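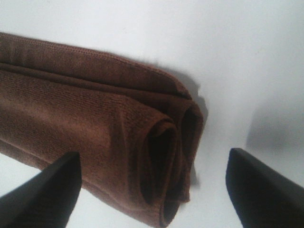

Folded and rolled brown towel, Grarnus fingers open

Section 4: Comparing finger sets on cloth

This is our favourite part of the Vandley set-up guide! By now your arm is bolted down, the wrist camera is giving a live view and the gripper has been through its homing routine. Now you get to find out how different fingers cope with something soft. Cloth is a brilliant test piece (cheap, easy to find, and awkward in ways a block of wood never is), and an afternoon with one towel will teach you a great deal about your gripper.

You will need:
Grarnus fingers (black, fitted at the factory)
Serno fingers (grey pads, in the spares tray)
One microfibre towel, in a colour that stands out from your table
The Ignacio controller, with the Cloth profile loaded

Caution: Press the stop button and wait for the amber light before changing fingers. The jaws can still close under spring force when the arm is not moving.

4.1 Setting up

1. Fit the Grarnus fingers and tighten both screws by hand, then a quarter turn with the key.
2. Open the jaws fully. On the Ignacio screen the opening should read 1000. If it stops short of that, go back to homing in Section 3.
3. Set the closing force to 50. You can go higher later, but start gently.
4. Check the camera view. Both fingertips should show near the bottom corners, with a good wide gap between them. If one tip is missing, loosen the camera collar and turn it a little at a time.
5. Save the position as HOME CLOTH.

Note: Serial numbers below 206 have a stiffer camera collar. Warm it in your hand for a minute before turning it.

4.2 The fold test

6. Lay the towel on the table and fold part of it back over itself, so you have a thick band with a rounded end. Don't press it down. A soft, open roll gives the fingers something to go for, and it's a lovely thing to practise on.
7. Bring the arm down in small steps until one fingertip is close to the rolled end.
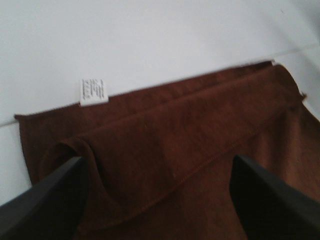 Take your time over this bit. Most missed grips come from stopping too high, so the jaws close on air or on a few fibres. Go down one more step than feels right, then watch the force reading. If it jumps before you have started to close, you are touching the table and should come back up by one step.

8. Close the jaws, lift by a hand's width, and hold for a slow count of five.
9. Write down whether the grip held, slipped or missed. Lower, open, and repeat until you have ten tries.

Note: Watch out for care labels. A tag between the fingertips can make a poor grip look like a good one, so leave that try out of your score.

4.3 The flat test

Flat cloth is much harder, and much more fun! There is no roll to grab, so the fingers have to pinch up a ridge of their own.

10. Spread the towel flat and smooth it with your palm, working from the middle outwards. Have one hem facing the gripper.
11. Return to HOME CLOTH and open the jaws fully again.
12. Line up the gap between the fingers with the hem. A slanting hem is fine, and it's worth trying a few angles to see which your fingers like best. 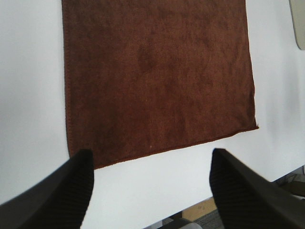

13. Move forward until both tips are over the cloth, lower to the surface, and close at the slowest speed. Our own test unit made its best pinches with the jaw reading at about 497 when the tips touched down, but yours may well differ.
14. Repeat for ten tries and write down the results as before.

4.4 Changing over

15. Press stop, wait for the amber light, and swap to the Serno fingers. They are shorter, so run homing again before you do anything else.
16. Work through steps 6 to 14 with the same towel and the same force setting.

Caution: Never carry a saved height over from one finger set to the other.

Guide last revised 2021-10-28. Score sheets for both tests are in the back pocket of the binder.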